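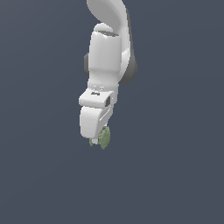 Stonenmont Marine Service has updated its winter guidance for owners of small two-stroke outboards moored at Suvarville harbor. Please read the full thread before bringing an engine in. When you ask for a replacement part, bring the old one with you. Even a small item can be matched faster from the part itself than from a description over the phone. (1/6)

Fuel. Gasoline left in a portable tank since summer should not be used for a test run. The workshop accepts old fuel at the side door, in sealed cans only. Owners of engines that call for a 50:1 mix should prepare a fresh batch and label the can. (2/6)

Water pumps. Impellers for the Eltach range are back in stock at the parts counter. We hold 30 kits. Orders placed by phone will be kept for one week and then returned to the shelf. (3/6)

Lower units. Please drain the gear oil before long storage. If it comes out milky, water has entered and the seals need to be checked. Do not refill and leave the engine until spring. (4/6)

Bookings. The workshop serviced 172 engines last season, and many owners waited longer than we would like. Appointments for December are now open. Owners with a berth on the Abeysekara dock may leave engines at the dock office, tagged with name and berth number. (5/6)

Questions about parts or bookings should be sent to Anouk Wuyts, service manager, at the workshop desk. Replies are sent in the order received. Engine serial numbers should be included in every message. (6/6)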